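Par levels for a small office coffee station

The coffee station on our floor ran out of something every week last winter. In January I took over the ordering from Archie Morrison and started keeping a count sheet. The sheet has one row per item and two numbers per row: what is on hand, and the par level. If on-hand is below par, the difference goes on the order.

Setting par is the part worth writing down. I used average weekly use, multiplied by supplier lead time in weeks, plus one week of safety stock. For hot cups we use 80 a week and Dundley takes 2 weeks to deliver, so par is 240. Sugar and stirrers move slowly enough that I order a full case when the open one is half gone and leave them off the sheet.

Lids gave me the most trouble. Use does not track cup use, as a fair share of people drink at their desks without one. I had been ordering lids one for one with cups, and by spring the closet held 2314 of them. I now count lids separately and the surplus is coming down.

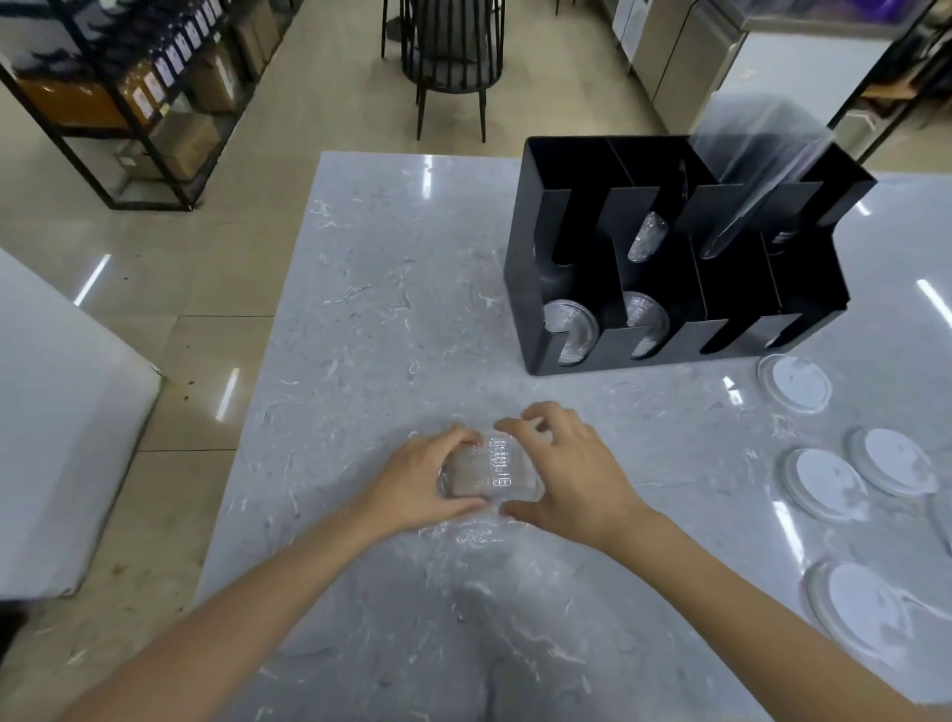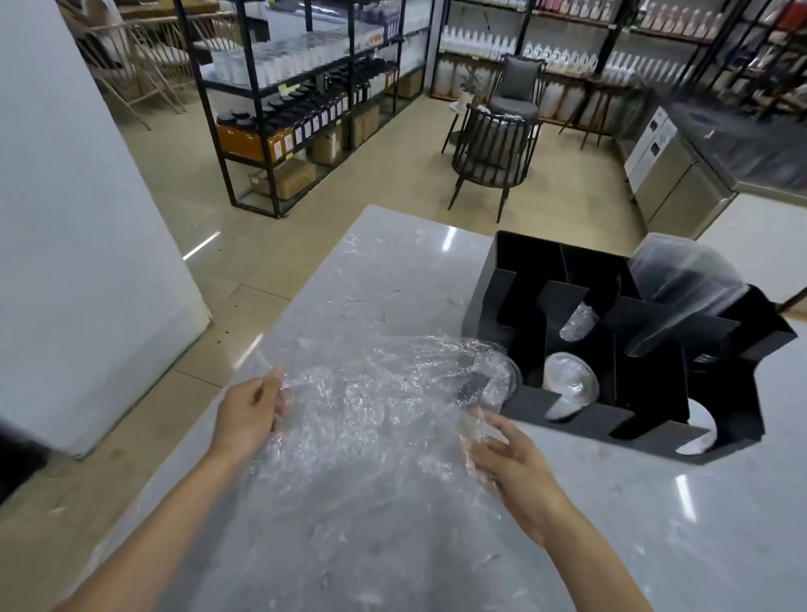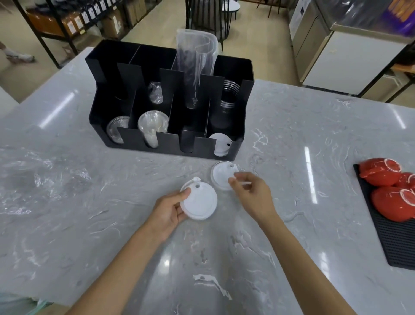

Cups, lids and the black organizer on the marble counter.

The second problem was units. Dundley sells by the case and Kocsis sells by the sleeve, and the old spreadsheet mixed the two. Tumelo Steyn found the error when an order for 5 sleeves came back as 5 cases. Every quantity is now stored in single pieces and converted to the supplier's unit in a separate column, rounded up.

Counting takes ten minutes if it is done before 9 a.m. Opened packs are counted by the piece and sealed packs by the printed quantity. Milk is excluded, and Nandi Radebe orders that on a standing delivery.

I still recalculate average use by hand every quarter. Ruan Ngcobo has suggested a rolling eight-week figure, and I will try it on the cup rows first. The tea rows have too many zero weeks for an average to mean much, so those stay on a fixed minimum of one box each.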